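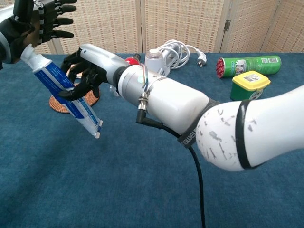 A tube of toothpaste, with its screw cap at one end and its flat, crimped seal at the other.

Is there really a right way to squeeze toothpaste?

Grown-ups have strong feelings about this. Squeeze from the bottom, they say, or you'll waste it. But has anyone in your house checked? Let's look at the claims one at a time, and not believe any of them too quickly.

Claim one: squeezing the middle wastes toothpaste

Look at the shape of a tube. The cap end is round and the other end is pinched flat. When you press the middle, the paste goes both ways. Some heads for the cap and some is pushed back towards the flat end. It hasn't gone anywhere, though. You can still flatten the tube later and push it forward again. So the middle-squeezers are untidy, perhaps, but I wouldn't call them wasteful.

Claim two: an empty tube is empty

I doubt this one very much. Paste is thick and sticky, so it clings to the inside. Try this with a tube that someone is about to throw away. Lay it on a table and press it flat with a ruler, starting at the sealed end and sliding slowly towards the cap. Does anything come out? Keep going until nothing does. At our house we got 5 more brushings from a tube my brother swore was finished.

Claim three: you need a long stripe

Adverts often show a big curly wave of paste right across the brush. Ask yourself who would like you to use that much. A pea-sized blob is the usual advice for children over three, and a smear for younger ones. Spit it out afterwards – it isn't food, even when it tastes of mint.

Claim four: the stripes mean it works better

Some toothpastes come out striped. Stripes look clever, but a stripe is a colour, and a colour can't tell you how well something cleans. Turn the tube round and read the small print. For most people the word worth finding is fluoride, which helps protect teeth from decay.

Try the ruler test and write down your own number. If it's nought, I'd like to hear about that too.

Norbert Szalai, Grasside, June 2020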